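Bench notebook, Stesness workshop
27 Jan 2024

Saturday, heating off, gloves on until the second tea. The job was to settle the mug tree question, which has been open since November and has outlived two kettles.

The Brustomwood tree is the one we're keeping. It has the tall angular post and six pegs at heights and angles that suggest the maker was interrupted between each one. The top ones are fine: long enough to take a handle properly, and tilted so the mug slides home towards the post. The low one on the right, with the red on it, is short and gets only the espresso cups. The thin horizontal one near the base is for people who enjoy risk.

Hung and unhung the HOME mug 25 times from the long upper peg. It stayed put for all of them. From the thin lower peg it managed 11 before sliding off on to a folded towel, placed there by someone who has learnt. No chips. The handle is generous, so don't take this as a promise about the rest of the cupboard.

The base is a bit mean for a post that tall. Load one side only and the whole thing starts to lean like a man at a bus stop. Heavy mugs go on opposite sides, please. I have written this in the notebook before, on page 5, where it has been widely ignored.

Also on the table: bowls (purple lives in the green, leave them nested), the green and yellow blocks, and the brown tape. The tape is not a coaster. Whoever used the Solís tape as one knows what the label looks like now.

Keep the tree clear of the seam in the table top. A base straddling it rocks, and I spent most of an hour blaming the base.

Still to do: felt for the underside, and ring Prornach about the invoice, which reads 2,414 for something we bought one of.

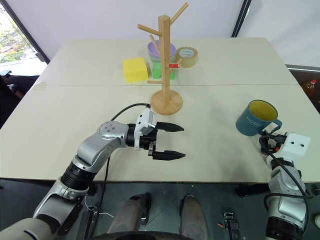

Agnes Wetherley, bench technician and reluctant keeper of the mugs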